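Paid participants wanted: can people tell a practiced robot run from a lucky one?

Tekham is looking for 14 adults to operate a pair of small tabletop arms and then judge recordings of other people's runs. The work is led by Piyumi Khondokar at our Cilside workshop and starts in April.

The background is a result we don't quite believe. Our learning method, Amano, was trained on 200 demonstrations of everyday pickups and scored well on our own tests. But we picked the objects, we set up the table, and we decided what counted as a success. We'd like people with no stake in the answer to have a go at it.

You will steer the arms by hand for part of each visit, then score 335 short clips without being told which came from a person and which from the method. The scoring is dull - please think about that before you apply. If your scores make Amano look bad, we will publish them anyway.

You need steady hands, normal or corrected eyesight and patience. No robotics experience, please. Former Zollus trial participants can't take part, as they have seen some of the clips.

To apply, write to Piyumi Khondokar with two or three lines on yourself and the hours you can come in.

Two arms, a steel mug or cup and a few small things to pick up: 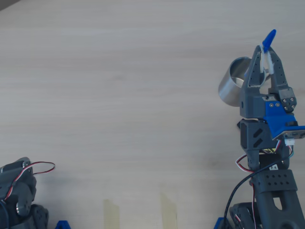
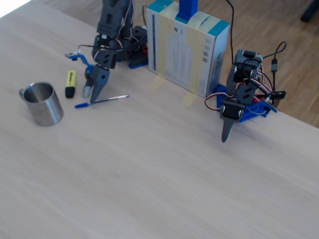
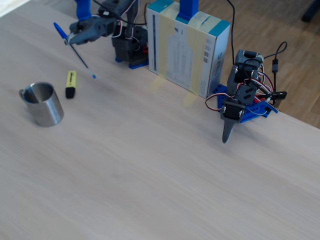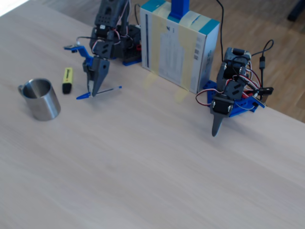

Will I find out how my own runs were scored?

Everyone gets their own scores by email once all 14 people have finished, and you can ask for them to be left out of the published set.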